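Callier Grape Crates: data card

Version 2. Card last edited 11/12/23. Maintainer: Amerley Nutsugah. Crate and cart notes: Marcus Calloway.

Summary

Callier Grape Crates covers the handling of whole grape bunches at a low packing crate. The subject is table fruit on the stem, dark and green, placed in or lifted out of open slatted crates. It is intended for work on fruit handling, packing order and bunch condition. Wine grapes and loose berries are out of scope.

Contents

clips/ one folder per session
stills/ selected frames, named by session
labels/ bunch and crate labels, one file per clip
notes/ packing notes in plain text

Sessions are 30 minutes long or shorter. Each session uses one crate and one cart. File times are local.

Crate and cart

The crate is light, unfinished pine with a slatted floor. It has no lid. The cart is dark gray metal with a perforated side panel and a tubular handle along the top edge. The crate rests directly on the cart.

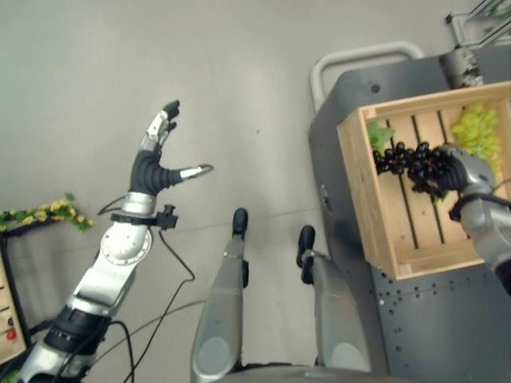 Crates are labeled by session and are not tracked from one session to the next. Uvero crates were used in the pilot and are excluded from version 2, as the floor slats were set closer together and the labels did not transfer well. Pilot files are available on request.

Fruit

Color is recorded as dark or green. The dark label covers red, purple and black fruit, which annotators could not separate reliably under the room lights. Variety is not recorded. Fruit was bought from Çetinkaya in July and kept in cold storage between sessions. A bunch was retired after 3 sessions, or earlier if the stem had gone brown.

Label fields

bunch_color: dark, green
bunch_state: in_crate, held, outside
contact: none, one_side, both_sides
stem_visible: yes, no
leaf_present: yes, no
crate_fill: empty, partial, full

A bunch is marked held once it is clear of the slats and of any other fruit. If part of it still touches the crate, keep in_crate. Leaves are labeled separately from bunches, including leaves that show through or beside the slats.

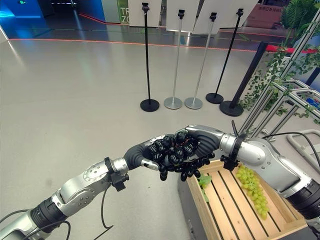
Where two bunches share a crate, each gets its own label row. Row order follows the file and carries no meaning. Do not infer packing order from it; use the clip time instead.

Known issues

Stem labels are weak for dark fruit. Almost 2 percent of rows have stem_visible left blank, and these should be treated as missing.
Berry counts are not provided.
Bruising is not labeled. Weight was logged for the pilot only.
crate_fill was judged by eye against the rim.

Changes from version 1

Uvero crates removed. leaf_present added. Folder names now match the Trirnel loader, so the old rename script can be deleted.

Corrections go to Amerley Nutsugah with the clip name and row number.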